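Robot club, second season, and my doubts are intact

November 3, 2023

My daughter Solange joined the robotics club last June, and I've been going along with her as the designated grown-up ever since. I figured we'd be building something with wheels. Instead they run everything in simulation, on laptops, in a room that smells of floor wax. The team is called Gandura. The task this term is to get a gripper around a room and have it pick things up.
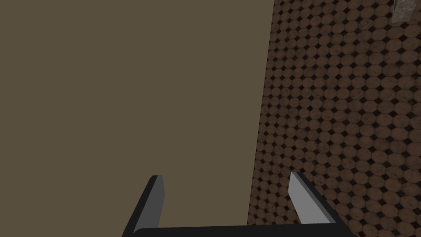
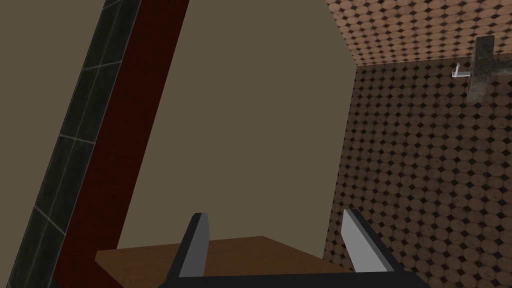
Gripper view in the simulated room, fingers open both times.

I have questions about all this, and I've been told I ask them too often. My first one is about the tile. Whoever made the room loves octagons with little dark diamonds between them, and when the same pattern turns up on a wall and then again, paler, overhead, I lose track of which way is down. Solange says the software doesn't care what I think is down. Fine. But the kids have to look at it for two hours at a time, and more than one of them has steered toward a wall thinking it was the floor.

The second one is about the score. The club uses something called Drivmont to grade each attempt, and it gives you a number. Our team had 680 the week before last and 811 this week. Everybody clapped. I asked what had changed and got seven different answers, one of which was "we restarted it." I'm glad the number went up. I would like it a lot more if one of the kids could tell me why.

My sister Clotilde teaches shop and thinks I'm being a grump. Her argument is that a kid who crashes a pretend arm into a pretend cabinet forty times in an evening learns more than a kid who waits a month for a turn on a real one. She may be right about the crashing. I still think there's something off about twelve-year-olds spending a whole term on picking things up without once finding out how a real object slips. A cup in Pestura (that's the simulator) has whatever weight and grip somebody typed in. Our cups at home are greasy.

The part I can't be sour about is the arguing. Last session Solange and a boy named Teo went at it over whether the fingers should open wide before the approach or on the way in. Wide first costs time. On the way in means you might clip the table. They drew it on paper, then they tried it both ways, then they argued about whether they'd tried it fairly — which is more than I've seen some adults do. They settled on wide first. I'd have picked the other one.

There's a regional meet coming up, the Polishchuk Cup, and the rules run longer than our lease. Teams submit a program and it gets run in a room they haven't seen. I like that rule. If what they've built only knows its way around one cabinet and one brown tabletop, that's when we'll find out, and I'd rather they find out from a bad score than from me.

Entry forms are due before the break. I've signed ours, and I'm also down to bring the sandwiches.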